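Drudside Housing List: Archive
Subject: Re: Laundry and bedroom changeover notes, draft 2
Date: January 2020
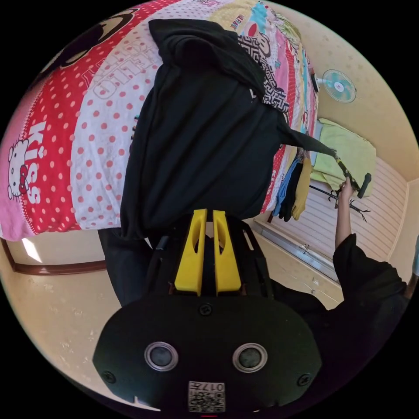 1. Garments over the side of the bed

Replying to the draft in order. My comments follow each quoted part. I have left out the parts I agree with.

> Garments are sorted on the bed before hanging. Dark items may be
> laid over the side of the bed if the top is full. Hang the
> heaviest items first, then work down to the light ones.

I would remove the second sentence. A black garment laid over the side of a printed cover hangs by its own weight and picks up creases along the edge of the mattress. If it has a hood, the hood folds in on itself and the fabric bunches there. The creases at the bed edge run across the body of the garment and are the hardest to get out without an iron, and we only have irons at Drudside and Grolden, not at the Dudek flats.

Proposed wording:

"Sort garments flat on the bed. If the top is full, stop sorting and hang what is there before bringing more in."

On the order of hanging, heaviest first is fine for a fixed rail. It is wrong for a free-standing clothes pole. With one heavy coat at one end and nothing at the other, the Stastadeo poles lean. Start in the middle and alternate sides.

2. Moving a garment from the bed to the pole

> Pick up the garment by whichever part is nearest and draw it
> across to the pole.

This is how sleeves get stretched. When one narrow part of the fabric is pulled tight toward the pole and the rest is still lying on the bed, the whole load goes through that one part. Knits will keep the new shape. Woven cloth usually recovers, but the seam at the shoulder takes the strain.

Proposed wording:

"Find both shoulders first. Lift at the shoulders until the hem is clear of the bed, then carry the garment to the pole. Do not drag."

For hooded items, add:

"Turn the hood right side out and let it fall to the back before the hanger goes in. Close the zip or top button, if there is one, to a hand's width below the neck."

The hanger goes in from the bottom on pullovers, never through the neck. I know this was in the first draft and was cut for length. I would put it back. It is one line and it saves a lot of necklines.

3. Spacing on the pole

> Leave a gap between garments.

Needs a figure or it will be ignored. I measured at Grolden with the standard plastic hangers. A pole takes 15 light garments with air between them. With winter clothing it takes 10 before the sleeves start to press. I suggest we print both figures on the sheet and leave the gap itself out.

If there are more garments than that, fold the knits. They should be folded anyway.

4. Bed covers

> Patterned covers are washed with colours at 40.

I have no objection to 40, but the draft treats all patterned covers alike and they are not. The children's rooms have character prints with red, pink and white on the same piece, for example the Hello Kitty cover with the polka dots, white on red and red on white. Any red that moves in the wash will show on the white bands straight away.

Proposed wording:

"Covers with red and white on the same piece: wash alone the first 2 times, cold, inside out. After that, with colours. Take out of the machine as soon as the cycle ends. Do not leave folded while damp."

The last sentence matters more than the temperature. The one cover we lost at Dudek was spoiled by sitting folded in a basket overnight, with the red face against the white.

Dark garments are the other half of this. New black cotton rubs off on pale fabric, more so if it is slightly damp. I would like one line in this section saying that black items are not to be sorted on a cover with white in it until they have been through the wash. A plain sheet spread over the cover first is good enough, and every linen cupboard has one.

5. Which way up

> Covers go on with the pattern the right way up.

Please define this. I have seen beds made both ways in the same hallway, each person sure they had it right. If the print has lettering, use the lettering. It should read correctly for someone standing at the foot of the bed and looking toward the pillow. If the print has panels facing in several directions, go by the largest words and ignore the small motifs.

The strip that hangs down the side does not count. On some prints it reads upside down when you stand beside the bed, and people then pull the cover off and turn it, which puts the top wrong.

6. Time allowed

> One bedroom: 15 minutes, including hanging.

Fine for a single bed and one pole. It does not allow for brushing lint off dark clothing, which is best done on the hanger, top to bottom, after the garment has hung for a bit. I would leave the time as it is and move lint to the weekly list.

7. Small items

Section 3 of the draft says "closet" and section 5 says "wardrobe". Pick one. "Clothes pole" and "rail" are also used for the same thing in places, and they are different fittings at Stastadeo.

The note on moth blocks refers to a supplier we dropped last April. Remove it.

I have not commented on the shoe section as I have no shoe racks at my end. Someone at Grolden should read it before it goes to print.

--
Linen and laundry, Drudside
To leave this list, send a blank message with "remove" in the subject line.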